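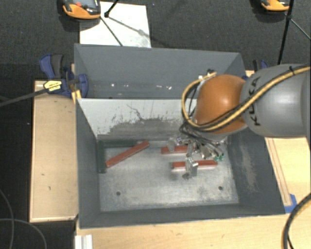 Red and green bars in a divided grey bin, long ones in the roomy side.

Home Workshop Kitchen Laundry Garden Ask Dilani Search

Taming the offcut bin

If your shed is anything like mine, there is a corner where all the long skinny things go to lean. Dowels, curtain rods, tomato stakes, the straight bits left over from a job you finished years ago (or didn't finish, no judgement from me). They lean nicely for a week, and then one slides and takes the rest with it, usually while you're carrying a cup of tea. I put up with this for far longer than I should have, and it was my neighbour Tekle who finally talked me into laying everything down flat in a big divided bin.

I've been using the method since July and I'm a convert, so I've written down what works for me.

Choosing the bin

Measure your longest keeper first, then go shopping. Most of my bars and rods are 600 mm or less, and I'd decided early on that anything over 710 mm would live up in the rafters, so I wanted a bin that would take a 710 mm piece on the flat. Measure the inside of the bin and ignore the sticker, which gives you the outside, rim and all. I once drove home from Godolness with a lovely tub that was exactly the right size according to the label and no use whatsoever when I got it through the door.

A divider is worth having. A bin with one wide compartment and one narrow one suits this job better than two equal halves, because the long pieces need room to be turned and lifted out, and the short bits and pieces don't. If your bin came without a divider, a piece of scrap board cut snug will do the trick. Screw it through the sides if you can, as a wedged one will creep along every time you drag the bin.

Plain grey is my favourite colour for the inside of a bin. It isn't pretty, but coloured things show up against it beautifully, and so does the sawdust, which shames me into wiping it out now and then.

Colour coding

Now for the bit I enjoy most! Pick two colours and stop there. I started with five and had to keep a chart on the wall, and then I lost the chart. Red and dark green is a good pair in daylight, but do check with everyone who shares the shed before you get the paint out. My friend Bethel's husband can't tell the two apart under a dim globe, so at their place they put a band of white tape on every green one, and that's sorted it.

In my shed red means it's promised to a job and green means it's up for grabs. You might prefer red for metal and green for timber, or his and hers. Wipe each piece down with metho first, give it two thin coats, and let it dry overnight on a couple of nails before it goes in the bin. I used a Flolance enamel that had been sitting under the bench for ages and it went on perfectly well after a good stir.

Laying them in

- Start at the walls. A bar pushed up along the side and another along the foot of the divider will take up hardly any room, and the middle stays free for your hand.
- Don't fuss about getting every piece parallel. One lying on the diagonal is often the easiest to pick up, especially with gloves on.
- Keep to a single layer if you possibly can. Once things are stacked you'll be rummaging again, and rummaging is how fingers get pinched.
- Heavy pieces go in first, near the middle of the base, so the bin doesn't tip when you lift one end.
- Burrs and splinters want filing off before anything goes in. A minute with a bit of 1000 grit finishes off a metal end nicely after the file.

The narrow compartment

It is very tempting to let this side fill up with screws and dried-out glue. Mine holds the short ends, anything under a hand's length, and when it's full I go through it with a bucket beside me and I am ruthless - well, fairly ruthless. Abrehet from down the road takes the timber bits for her kids' craft table, and the metal goes off to the scrap yard at Bataineh whenever one of us is heading that way.

Keep the bin at bench height if you've got the space. Mine sat on the floor until my back had its say, and now it's up on an old Tarnard trolley with the brakes on, where I can see straight down into it and pull out what I want without kneeling on the concrete.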